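Sturnusell Celebration Cake, play food set: review

Reviewed by Ewan Bright
2/12/24

The Sturnusell Celebration Cake is a pretend birthday cake supplied as separate parts, to be stacked, decorated and taken apart again. It is sold in the Pundholm range through Verport and a handful of smaller toy shops. The sample was bought at full price and used over three weeks at the Tindall playgroup, where it replaced an older cake with hook-and-loop slices. Stated age is 3 and up. Remarks on fit and wear are based on that one sample.

Contents and packing

The parts come in a shallow carton with a card insert. Cake layers, fruit, leaves, cream and candles are packed together with no bags inside the carton. A folded sheet shows one finished arrangement and gives cleaning advice. There is no written assembly order, and none is needed for the layers. The toppings would benefit from one: the cream must go down first, as the fruit sits against it, and the sheet does not say so.

The outer carton is adequate for delivery and poor for storage. The insert had lost its shape by the second week and the lid no longer closed flat. A lidded tub is a better long-term home for the parts. The plate should be stored underneath or separately, as it is the widest part and tends to jam if stood on edge.

Layers

The layers are round and stack directly on one another. There is no peg through the centre. Location depends on a shallow step on the underside of each layer, which is enough to stop a finished cake sliding when the plate is moved on the level. It is not enough if the plate is tilted. Carried at a normal walking pace by an adult, the cake stayed together. Carried by a child of four, it generally did not.

The step is symmetrical, so the layers may be fitted in any rotation. This suits younger users. It also means the surface pattern does not line up from one layer to the next unless the builder takes the trouble. With a marbled finish the mismatch is hardly noticeable, and the maker has presumably chosen the finish with that in mind.

Colour is consistent through the stack. The pink is moderate, with no fluorescent tone, and the white veining varies enough that the layers do not look stamped from one pattern. After repeated wiping with a damp cloth there was no visible change on the sample. The sheet advises against soaking and this advice was followed.

Toppings

The fruit is the best part of the set. Strawberry, blueberry and raspberry are distinct in both shape and colour and can be named without prompting by most three-year-olds. The leaves are less successful. They are light, they shift when anything beside them is pressed, and they are the parts most often found under the table at the end of a session. Fitting them last is recommended.

The toppings are not fixed to a particular position, so any fruit left over can go on the plate as a garnish. This was the arrangement used most often by the older children, and it makes the smaller pieces easier to pick up.

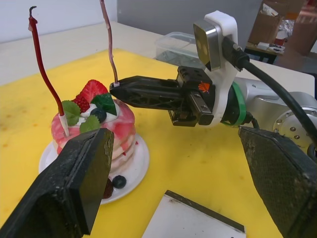
The cake built up on its plate, both candles fitted. Spare berries at the front.

Candles

Two candles are used. They differ in thickness as well as colour, the red being the stouter of the two. Each has a white base which is pushed down into the top of the cake. Both are tall in relation to the cake and give a good silhouette from across a room.

Height is also the weakness. A light sideways knock near the top of a candle acts on the base with considerable leverage, and the mauve-pink candle leaned noticeably after such a knock on the first day. The same candle handled low down, close to the base, went in and came out straight. Children should be shown to hold it there. The red candle has a firmer seat and gave no trouble. The curled tip of its wick is a pleasant detail but is the obvious handle for small fingers, and pulling on it is best discouraged.

Push fit on the sample was rated after every session on a simple scale from 1 to 10, where 10 is as tight as new. At the end of the three weeks the red candle scored 9. The mauve-pink candle was not scored consistently enough to give a figure, but it had loosened.

Plate and working surface

The round white plate is plain and has enough margin in front of the cake for loose fruit. It is smooth underneath and slides readily on a polished table. Standing it on a chopping board improved matters and gave the children a clear boundary for the activity. A yellow board was used at Tindall, and the contrast made dropped berries and leaves easy to find.

Ease of use

An adult familiar with the parts can build the complete cake in well under a minute. Children of four and five took up to 15 minutes, most of it spent on the decoration. Taking apart is quick. The layers lift off without twisting. Candles should be removed before the top layer is lifted.

For fine motor practice the candles and small fruit are the useful parts. The layers are too easy to hold interest on their own after the first few builds.

Points against

No replacement parts are listed. The loss of a leaf or a berry is permanent.
The layers cannot be locked together for carrying.
The thinner candle loosens with use.
The carton is not suitable for storage.

Rating

Build: good. Appearance: very good. Storage: poor. Value: fair at full price, good if found reduced. Verport last reduced the Pundholm range in March.

Recommended for home use and for supervised groups with a tub to keep it in. Groups that need to move the finished cake from room to room should look for a pegged design.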